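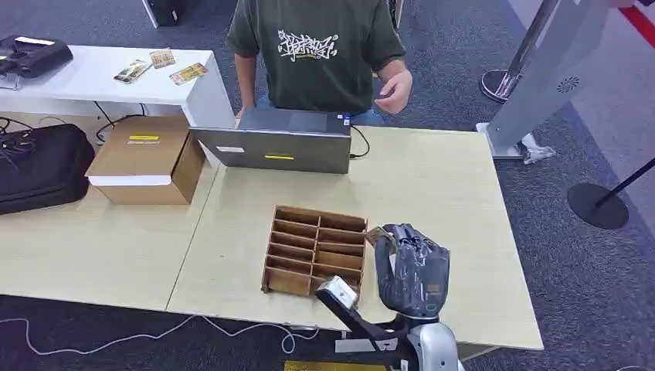
How early should we start practicing daycare drop-off?
Two weeks ahead is great! You get time for short visits, and your toddler gets to know the door, the cubby and the teacher's voice.

Step 1: Visit together
Stay for one snack, then go home. My son loved the fish tank at Arimby so much he waved at it all the way to the car.
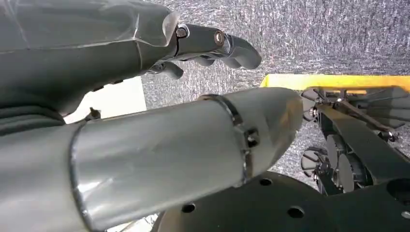 Step 2: Pick a goodbye
Ours is a kiss on each palm and "see you after snack." Keep it short and use the same words every morning, even when you're running late (I've been there!).

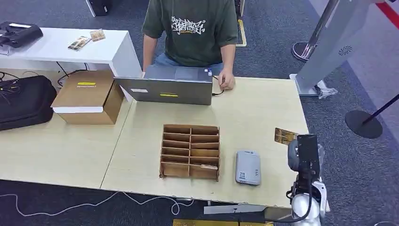
Laptop and cardboard box at the table.

Practice it at home too. Wave from the hallway, count to 100, come back in with a big hello. 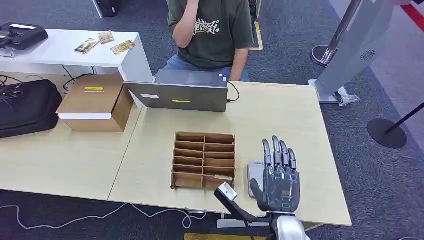
Step 3: Leave for real
Say your goodbye and go. Call at 10 a.m. if you need to, teachers are used to it.

Posted by Birthe Bergmann
145 comments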